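The Lamont Boarders

Tainá Guerra took the job because the client paid half in advance. He was a retired surveyor in Cirkbridge who wanted to know what had become of his grandfather's brother, a man named Orrin Lamont. The family had one story about him: he went out to mail a letter and never came home. The surveyor did not believe the part about the letter.

She started with the census, as she always did. In 1910 Orrin was nine years old and living with his parents and two sisters on Jekau Street. In 1920 he was a clerk at a feed store, still in the same house. In 1930 the parents were there alone, and the mother gave the number of children differently to two different people, once to the church and once to the county. Tainá wrote both numbers down and put a question mark next to them.

The death index had nothing. She tried Lamont with one M and with two, then Lamond, then Lamount. She tried his middle name as a first name. At the end of the second week she had 27 pages of notes and no Orrin after the spring of 1924.

She drove to Seltent in April because the county books there had never been filmed. The clerk put her at a table by the radiator and brought the marriage registers up two at a time. The ink had gone brown and the indexes were sorted only by first letter, so every L had to be read. She ate a sandwich in her car at noon and went back in.

He was in the third book. Orrin Lamont, 27, feed clerk, had married Adele Pruitt, a widow, age 60.

Tainá read the line again. She checked the one above it and the one below it to see how the clerk made his sixes. They were sixes.

She copied the entry by hand and paid for a certified copy as well. Then she asked for the city directories. Adele Pruitt had run a boarding house near the rail yard, and after the marriage it was listed under both their names. The next census showed the two of them with five boarders, a piano and a radio. Orrin had shaved three years off his age and Adele had taken off 20. On paper they looked like anyone.

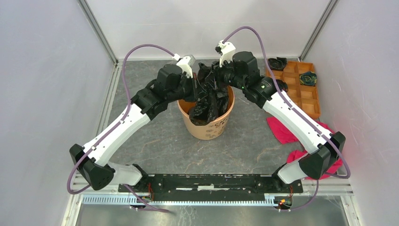

The boarding house was a parking lot now. She walked over to it anyway before the drive home, and stood on the sidewalk until a man asked if she was waiting for a space.

Adele had died first, in the county hospital. Orrin kept the house going for a few years and then sold it to one of the boarders. His own death record was under Lamont, spelled correctly, in the one county she had not thought to search. The informant was his younger sister, Ruth. Her address was given as Jekau Street.

That was the part Tainá thought about on the highway. Ruth had lived in that house until she died. The surveyor remembered her well. She had taught him to play checkers, and she was the one who told him about the letter.

She called him that evening and gave him the facts in order. He was quiet when she got to the marriage, and he asked her to spell Pruitt. When she got to the informant he asked her to read the line exactly as it was written, so she did.

"She went to see him, then," he said.

"She signed for him. I can't tell you more than that."

"How far is it from here?"

"Forty minutes. It would have been longer then."

He said he would put the rest of the money in the mail. Then he asked whether there was a stone, and she told him she hadn't looked yet, but that the cemetery office opened at nine.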